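## 4. Cable task -- first run on the Cesen arm

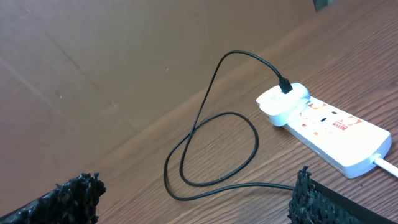
Do section 3 first (homing, grip test). The cable task is the fussiest of the Clondberg starter set so set it up the same way each time. Power strip at an angle on the right, charger in the top outlet, black lead looped out over the wood with its end running between the fingers. Loops are fine. Knots are not.

1. Power down the strip at the wall. Leave it down untill step 6.
2. Charger fully home in the strip, USB plug fully home in the charger.
3. Lay the lead. No part of it under the strip.
4. Open the gripper to 100 in Pallov. Wide gap, both pads facing.
5. Load program 37. Speed 3, no higher on a first run.
6. Hands clear. Wall switch on, then Start.

**Note:** Pads shed crumbs when new. Brush off before each session -- dry brush, no solvent.

**Note:** Wrist view too dark? Exposure is under Camera > Manual. Save before leaving the page or it resets.

**Caution:** Never let the fingers close on the mains cord, the white one. Set a keep-out zone over that side of the table first (section 2).

**Caution:** Error 645 = grip force over limit. Press Stop, open by hand with the Ulloa key, check lead for nicks. Nicked lead goes in the bin, dont tape it.

To repeat, go back to step 3. To finish, Park, then wall switch off.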